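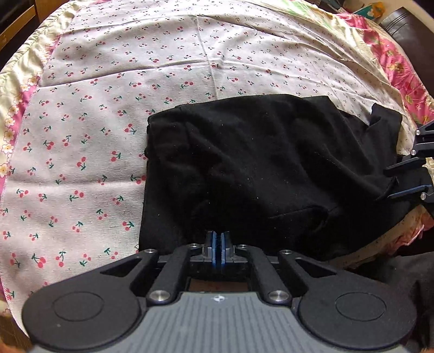 Thread count: is anything over 300 real?

Bedding & Linens > General

hollis_k
Joined: February
Posted March 2020

I need new sheets and I've spent three evenings reading product pages, which has left me knowing less than when I started. Every listing is 600, 800, 1,000, 1,200. My mother had the same percale set for most of my childhood and I'd be amazed if it was above 200. It was better than anything I've bought as an adult.

So what is the number for? I'm looking at a set from Skandirora that says 1,000 thread count cotton for 70 dollars. Queen, fitted, flat, two cases. That seems cheap for what they claim it is. I don't want silky. I want something that doesn't pill and doesn't feel like a shower curtain by August.

Top picture is what's on my bed now, cherry print sheet with the pink daisy one beside it. I'd like to stay with prints if I can but everything "premium" seems to come in gray.

marl_and_tweed
Posts: lots

It's marketing past a certain point. You can only fit so many yarns in a square inch. To get to 1,000 they take two, three or four thin plies twisted together and count each ply. A 250 sheet made with four-ply yarn becomes a "1,000" sheet. Same number of holes in the cloth, thicker yarn, heavier and hotter sheet.

At 70 dollars I'd assume it's that.

DougInTheAttic

I have the Skandirora ones. Queen, the 1,000s, in navy. They're fine? I've had them two winters and they haven't pilled. They are heavy, I'll give you that. My wife likes heavy.

I think people on this board get a bit religious about percale.

marl_and_tweed

Nobody said they'd fall apart. I said the number isn't a real number. You could like the sheet and the label could still be nonsense.

DougInTheAttic

Fair enough. But if the number is nonsense and the sheet is good then who's hurt?

hollis_k

Me, if I pay extra for the number.

pinking_shears

Ignore the count and look for three words: single ply, long staple. If a page won't tell you either one, close it. I used to cut samples for a small bedding place and the fiber length was what decided whether something came back. Short fibers work loose and ball up. You can weave them as tight as you like and they'll still do it.

Also percale vs sateen matters more to how it feels than any number. Percale is one over one under, crisp, wrinkles like mad. Sateen floats over several yarns, smoother, warmer, snags easier. If you don't want silky you don't want sateen, and nearly all the 1,000s are sateen.

T_Morikawa

I'd push back a little on "long staple." It's printed on everything now and I haven't found a definition that sellers stick to. Same problem as "Egyptian," which can mean the plant, the country or a font on a box. I've bought two sets labeled long staple and one of them pilled at the foot end inside a couple of months.

What I do is buy one pillowcase first. Wash it hot, dry it, do that about 14 times over a month with the towels, then hold it up to a window. If it's gone thin or fuzzy you're out the price of a pillowcase.

– Takumi Morikawa

pinking_shears

I agree the label gets abused. It's still better evidence than thread count. And the pillowcase thing only works if the cases and the sheets are the same cloth, and in a cheap set I wouldn't bet on it.

T_Morikawa

Then we both don't trust the cheap set, so that's settled.

Civov_fan_club

Has anyone tried Civov? Their site says "performance weave" and no thread count at all. 110 for a queen set.

marl_and_tweed

"Performance weave" usually means there's polyester in it. Scroll down to the fiber content. If it says "cotton rich" that's your answer. I've no idea about Civov in particular.

Civov_fan_club

OK it says cotton rich.

bed_of_nails

Polyester blend isn't a crime. It dries in half the time and you don't iron it. My kids' beds are all blends with prints on, and the prints stay brighter than the ones on my cotton. I know hollis wants crisp, but the idea that only pure cotton counts is its own kind of marketing.

One thing on prints, though – look at the back of the fabric. If the back is white the color is sitting on the surface, and it will rub off first where your knees and elbows go. If it shows through a bit you'll get longer out of it. I don't think price tells you which you're getting.

pinking_shears

Showing through can also mean the cloth is thin. I'd want to feel it.

bed_of_nails

Sure. Feel it too.

hollis_k

Useful, thanks, even the arguing. I emailed Skandirora and asked whether the yarn was single ply. The reply said their sheets are "crafted for luxurious comfort." I've asked again.

Meanwhile there's a linen shop in Motcombe Street downtown with an end-of-line bin, and they had a percale flat in a small floral, single ply on the label, count given as 220. I bought the flat only. It's going through the wash before I say anything nice about it.

DougInTheAttic

Which dryer setting? I'd go low with percale.

hollis_k

Medium. I'm not babying it, if it can't take medium I want to find out while I still have the receipt.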